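Notebook – arm bench, Brunano building
October, entry started 08:40, finished after the visitors left

Open day. Two groups booked, morning and afternoon. Dalia on the door and the talk, me on the arm, Ivars on the stop button. Noeline Ormsby came over from Koppel with the first group and stayed for both.

Setup as per the last dry run. Tiled worktop, dark pad as the target area, wrist camera on, gripper fingers the plain ones. Controller restarted at 08:55 after it refused to load the saved poses. Second attempt loaded without complaint. Cause not looked into, see list at the end.

Speed limited to 32 per cent for the whole day. Máté wanted it higher for the look of the thing. Left it where it was. Visitors behind the rope, rope moved back by one floor marking after Ivars tried leaning over it.

Morning group. 11 cycles: approach, hover at the pad corner, go down, touch, lift, return. All completed. Cycle 4 paused at the hover for longer than the script asks. The log shows the planner waiting on a camera result with a timeout of 300 ms, then a retry, then normal running. I have seen this twice before on glossy surfaces and I suspect the grout pattern, but suspicion is all it is. Matte sheet to be tried under the same lighting before anyone edits the timeout.

Questions from the group, noted for Dalia's sheet:
– Does it know where the pad is, or was it told? (Told roughly, then corrects from the camera.)
– What does it do if the pad is moved? Shown live, pad turned by hand with the arm stopped. It found it again on the next approach.
– Why tiles? The straight lines make it easy to see by eye when the view is skewed.
– Could it wash up? Dalia took that one.

Break. Helju Sproģis rang from Levalance about the replacement cable. Not shipped yet. Old one stays on with the strain relief we fitted in the summer.

Afternoon group, larger and noisier. Wrist view put up on the big screen this time, which went down better than the talk. People followed the screen and ignored the arm. Noeline's remark: the tilt confuses them until the arm moves, then they get it. Worth adding a marker for 'up' to the display.
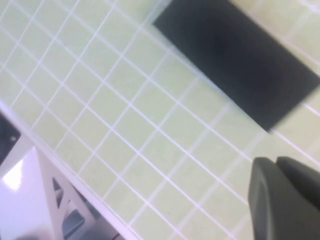

Wrist view, fingers just off the corner of the dark pad. Tiles blurred towards upper right.

The blur matters for the corner finder. Near the centre the grout lines are clean enough to fit, at the far side of the pad they are not. Shorter exposure is the obvious thing to try, the light on the bench can take it. Glare on the white bracket is also strong and should be masked out of the fit.

To do
Pose file load failure: compare today's log with the last dry run (me).
Matte sheet test, then exposure (me, Máté).
Mask for bracket area (Máté).
Return the rope and posts to Grurow (Ivars).
Joint 3 sounded rough on the return move in the last few cycles. Grease is due at 3000 hours and we are short of that. Listen again with the room quiet.

Arm parked and powered down 16:50.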